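トライアスロン相談室 > 機材・計測 > パワー計測

スマートトレーナーとクランク式パワーメーターの値が合わない。レースの目標値はどちらを基準にすべきか

閲覧 3,296　回答 3　状態:解決済み

質問
投稿者:Sneha Pathak

ミドルディスタンスの準備をしています。バイクパートの目標出力を決めるにあたり、室内と屋外で計測値に差があって困っています。

構成は次のとおりです。

室内:Durkusard のダイレクトドライブ式トレーナー。ERGモードで使用。
屋外:Zistell の左側のみのクランク式パワーメーター。
表示と記録:Galanis のサイクルコンピューター。

室内でトレーナーの値を300Wに合わせて踏んだとき、同時に記録した Zistell の平均値は317Wでした。差は17Wです。低い出力では差が縮まりますが、比率としてはだいたい同じように見えます。何度か測っても Zistell のほうが必ず高く出ます。

試したことを書いておきます。トレーナーのスピンダウン校正はウォームアップ後に実施しました。Zistell のゼロオフセットは毎回走り出す前に取っています。ファームウェアは両方とも最新です。チェーンは7月に交換したばかりで、スプロケットは以前のままです。

知りたいのは二点です。

一、この差は機器の誤差の範囲と考えてよいのか、それとも故障や設定ミスを疑うべきなのか。

二、レース本番は当然 Zistell の値しか見られません。FTPのテストは室内で行っているので、本番の目標値をどう換算すればよいのか。単純に17Wを足せばよいのでしょうか。

出場予定は Stenovitz の大会で、バイクコースは序盤に長い登り、後半は平坦です。ランで失速した経験があるので、バイクで上げすぎることだけは避けたいと考えています。

回答 1
投稿者:Stelios Economou

誤差です。どちらのメーターも公称精度があるので、その範囲なら気にしても仕方ありません。私はパワーはあまり見ず、心拍と体感で走っています。登りで無理をしなければランは走れます。

どうしても気になるなら両側計測のモデルに買い替えるのが早いと思います。

回答 2(ベストアンサー)
投稿者:Despina Konstantinidis

17Wを300Wで割ると約5.7%です。公称精度がプラスマイナス1〜2%の機器どうしでも、誤差が逆向きに出れば3〜4%までは開きます。5.7%はそれを超えているので、全部を機器の誤差とみなすのは早いです。ただし計測位置の違いで説明できる分がかなりあります。要因ごとに分けて考えます。

(1)駆動系の損失

クランク式はチェーンより手前で測り、トレーナーはチェーンより後ろで測ります。チェーン、プーリー、ベアリングの損失があるため、正しく動作していればクランク側のほうが高く出ます。状態の良い駆動系で2%程度、汚れていたりチェーンラインが斜めだったりすると4%程度まで増えます。300Wなら6〜12Wに相当します。逆にクランク側がトレーナーより低く出ている場合は、まず設定か校正を疑ってください。

質問者の場合、チェーンだけ新しくスプロケットがそのままです。摩耗した歯との噛み合わせで損失が増えることはありますが、これだけで差の全部にはなりません。インナーとアウターで同じ計測をして差の出方が変わるかどうか確認すると、チェーンラインの影響が見えます。

(2)左側のみの計測

片側式は左脚の出力を二倍して表示します。左が51.5%、右が48.5%の人なら、表示は実際より3%高くなります。この程度の左右差はよくあることで、体の異常を示すものではありません。面倒なのは、左右の比率が一定ではないことです。出力、疲労、姿勢によって変わるので、固定の補正値では完全には直せません。

(3)クランク長の設定

見落としが多い箇所です。クランク式はひずみから力を推定し、クランク長を掛けてトルクにします。実物が170mmなのに設定が172.5mmになっていると、それだけで約1.5%高く出ます。300Wでは4〜5Wです。機種によってはサイクルコンピューター側の設定がパワーメーター側を上書きするので、アプリと Galanis の両方で値を確認してください。バイクを複数登録している場合は、使っているプロファイルの値も見る必要があります。

(4)温度

ゼロオフセットは温度で動きます。保管場所が16度で、トレーナーのある部屋がそれより暖かい場合、持ち込んですぐに取ったオフセットは走っている間にずれていきます。温度補償のある機種でも、急な変化には遅れることがあります。部屋に置いて温度がなじんでから、さらに軽く回した後でもう一度取るのが確実です。トレーナー側も同じで、スピンダウンはウォームアップの後に行います。この点はすでにできているようです。

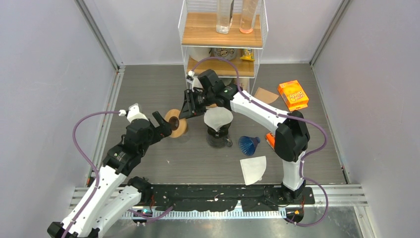 灰色の木目のテーブル上、明るい色の木製カラーのそばで開いた黒い二指グリッパー

(5)ERGモードの平滑化

ERGモードでは、トレーナーが表示値を目標値に寄せて送信することがあります。グラフが定規で引いたように平らなら、実測の生値ではないと考えたほうがよいです。比較計測のときはERGを切り、固定抵抗または勾配モードで行ってください。平滑化を切る設定がある機種なら、切ってから計測します。

(6)記録のそろえ方

二つのファイルを比べるときは、開始時刻を合わせ、平均の取り方を統一します。ケイデンスのゼロを含む平均と除いた平均を混ぜると、それだけで差が出ます。パワーのゼロは両方とも含める設定にしておきます。

以上をふまえた比較の手順です。

室温になじませ、十分にウォームアップする。
トレーナーのスピンダウンと Zistell のゼロオフセットを取る。
ERGを切る。
ギアを固定し、低、中、高の三段階の出力でそれぞれ5分踏む。
各区間の最初の1分を捨て、残りの4分の平均を比べる。
別の日に同じことを繰り返す。

結果の読み方ですが、差が出力に比例するなら、感度(スロープ)、クランク長、左右差、駆動損失のいずれかです。差が出力にかかわらずほぼ一定のワット数なら、ゼロオフセットのずれが第一候補です。ただしオフセットのずれはトルクの誤差なので、ワットに直すとケイデンスに比例します。比較中はケイデンスをそろえてください。質問文では比率がだいたい同じとのことですから、前者だと思います。

二つ目の質問について。17Wを足すのは勧めません。差が比率で出ているなら、補正も比率で行うべきです。ワットを固定で足すと、目標出力がFTPより低いミドルでは補正が過大になります。まさに上げすぎる方向の誤りです。

もっと良い方法は、換算そのものをやめることです。レースで見るのが Zistell なら、テストも Zistell の値で記録します。室内でも Galanis を Zistell に接続しておけば、トレーナーは負荷装置として使うだけになります。絶対値が正しいかどうかより、テストと本番で同じ物差しを使うことのほうが重要です。室内のワークアウトアプリに、トレーナーをパワーメーターに追従させる機能(パワーマッチなどの名称)があれば、それも使えます。ただし片側式で追従させると左脚の変動をそのまま拾うので、短いインターバルでは負荷が安定しないことがあります。

もう一点、室内と屋外では同じ物差しでも出せる出力が違います。放熱、慣性、姿勢の影響です。エアロポジションで走るなら、テストもエアロポジションで行ってください。ブラケットを持って測ったFTPを基準にすると、平坦区間の目標が高すぎることになります。

質問者からの返信
投稿者:Sneha Pathak

詳しい回答ありがとうございます。確認したところ、クランク長の設定が違っていました。実物は170mm、Zistell のアプリでは170mm、Galanis のプロファイルでは172.5mmです。以前のバイクのプロファイルをコピーしたときに残っていたようです。

修正してから、ERGを切って三段階で測り直しました。差は比率で4%前後になりました。残りは駆動系と左右差だと理解しています。左右差のほうは両側式を持っていないので切り分けられませんが、FTPは Zistell の値で、エアロポジションで取り直すことにします。

追加で一つだけ。過去のデータは補正したほうがよいですか。トレーニング負荷のグラフが全部少し高めになっているはずです。

返信
投稿者:Despina Konstantinidis

屋外と室内のどちらで、どの機器の値が記録されていたかによります。Galanis で Zistell を記録したファイルだけが約1.5%高いはずで、トレーナーの値で記録したものは影響を受けません。負荷スコアは出力とFTPの比の二乗で効くため、FTPが室内のトレーナー基準のままなら、屋外のスコアはクランク長の分だけで3%ほど、計測位置の差も含めるとさらに高く出ています。

修正する手間に見合うかというと、私なら触りません。設定を直した日にメモを入れ、そこから新しいFTPで管理します。負荷のグラフは数週間で新しい基準に入れ替わります。

回答 3
投稿者:Teodora Spahić

ベストアンサーに補足します。片側式でも、静的な荷重試験でスロープの確認ができる機種があります。クランクを水平に固定し、重さの分かっているおもりをペダル軸に吊るして、表示トルクと計算値を比べます。計算値は、質量(kg)×9.81×クランク長(m)です。20kgを170mmのクランクに吊るすと約33.4N・mになります。

注意点。
おもりの重さは信頼できる秤で量ること。プレートの刻印は数%ずれていることがあります。
クランクが水平から少しずれても誤差は小さいですが、水準器で合わせておくほうが無難です。
後輪を固定し、ブレーキをかけた状態で行います。左クランクに前向きの荷重がかかる位置で測ること。
トルクの生値を表示できない機種では実施できません。Zistell で表示できるかどうかは、型番が書かれていないので分かりません。取扱説明書を確認してください。

コースについても少し。序盤の登りは脚が新しいので、目標値を守っているつもりでも上限を超えがちです。Galanis の表示を瞬間値だけにせず、3秒平均とラップ平均を並べ、登り口で手動ラップを切ると管理しやすくなります。登りはFTP比で平坦の目標より少し高い程度に上限を置き、頂上付近で上げないこと。下りで無理に目標値を維持する必要もありません。

コメント
投稿者:Styliani Politis

同じ組み合わせで使っています。うちでもトレーナーのほうが低く出ます。Galanis のプロファイルをコピーするとクランク長も引き継がれるのは知りませんでした。確認したら私も違っていました。

このトピックは解決済みのため、新しい回答は受け付けていません。

関連する質問
片側式パワーメーターで左右差を推定する方法
ゼロオフセットの値が毎回違うのは故障か
エアロポジションでFTPが下がる場合の練習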